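Sallard Birnar table

Rectangular work table, wood top, white metal legs
Item code 881

The Birnar is the plain one in the Sallard range. It has a rectangular top with a warm honey finish and white metal legs, and it is sold as a desk, a meeting table for small groups or a general worktop. There are no drawers and no modesty panel. If you need storage under the top, look at the Posura pedestal, which fits beneath the Birnar at either end.

The depth is 700 mm. That takes a laptop and an open folder one behind the other, and it still goes through a standard office doorway on its side once the legs are off. We are often asked for a deeper version. The Bensaid table uses the same legs with a deeper top and is listed separately.

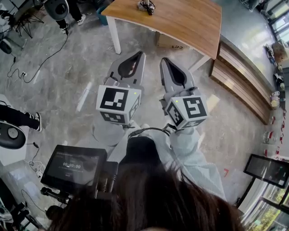 Photo: Soo-ah Ha for Sallard

The honey top is the one we sell most of. It is a warmer colour than the samples of pale wood many customers will have at home, and it goes well with grey floors and white walls. Colour varies a little from one top to the next. If you are putting several in a row, order them together and say so in the notes box, and the warehouse will pick them from one batch.

Legs

White powder-coated metal, supplied flat in the same carton as the top. Each leg has a screw foot at the bottom for uneven floors. The feet are hard plastic and are fine on concrete, vinyl and short carpet. For soft timber floors, order the felt pads, which push on over the feet.

Touch-up paint for the legs is sold in a small bottle with a brush in the cap. It matches legs made since July. Older legs are a slightly creamier white and the repair will show.

Cables

The top comes without a cable hole. Most people stand their equipment at the back edge and run the leads down behind. A clip-on cable tray is available and hangs from the underside. We can cut a round hole before delivery if you mark the position on the order form, but a table with a cut hole can't be returned.

Assembly

Two people, one hex key (in the carton). Lay the top face down on a blanket or the opened carton, fit the legs with the bolts finger-tight, then tighten them all. Turn the table over by lifting it – don't roll it on to its legs, as this bends the fixing plates.

Care

Wipe with a damp cloth and dry it. Use a mat under hot cups. Solvent cleaners and anything with bleach in it will dull the finish. Light scratches can be treated with the oil stick, code 3530, worked along the grain and buffed off after a few minutes.

Delivery and returns

Delivered in one carton to the ground floor. Upstairs delivery can be booked at the checkout. Unused tables can be sent back in their original carton.

Spare bolts, feet and fixing plates are kept in stock. Contact Seung-woo Myung in the parts office and give the item code from the label under the top.

Page updated 2021-09-24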